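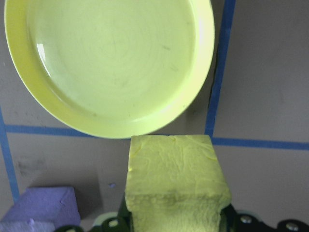 Item 2: the yellow plate and the yellow foam block.

Minutes, Talbridge table group, March

Present: Halldóra Hjaltested (chair), Aksel Laxdal (minutes, again). Apologies from Bjarnason, who sent a long message about plates.

1. Last minutes. Approved after Halldóra removed the word "heated."

2. Yellow plate. Scuff marks and small dark specks noted in the middle. Halldóra regards these as character. Aksel regards them as scuff marks. Plate stays in use. Replacement from the Pununham catalog put off until someone finds the catalog.

3. Matching colors. Agreed that yellow blocks belong on the yellow plate and purple on the purple. Discussion of whether the yellow is really green took longer than the rest of the meeting and was not settled. It will be written "yellow" in all paperwork.
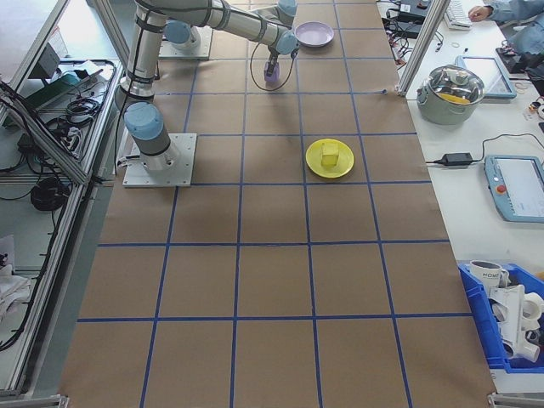 Item 4: the papered table, both plates out, side table at right.

4. Table layout. Blue tape on brown paper to stay as it is. Aksel asked for straighter tape. Halldóra offered him the roll.

5. Side table. Pot with the glass lid to have a shelf of its own. Cables on the left shelf to be coiled, all of them this time. Action: Aksel.

6. Budget. 658 spent out of 2,000. Valari invoice still missing.

7. Any other business. Coffee. No action.

Closed at 4:40.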